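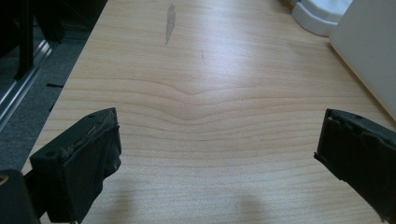

Removing grey marks from a wood-grain tabletop

Test the cleaner on the underside first. Work in daylight, with the light coming low across the surface.

1. Mix 30 mL of dish soap into 2 L of warm water.
2. Wipe along the grain with a wrung-out cloth. Dry with a second cloth.
3. If the grey remains, apply baking soda paste. Leave for 14 minutes, then wipe off.
4. Rinse and dry. Check the colour against the area beside it.

Do not sand laminate, even with 300 grit. Small reddish-brown flecks may be scratches; leave them alone.

Wilson Escobar, Tanulstead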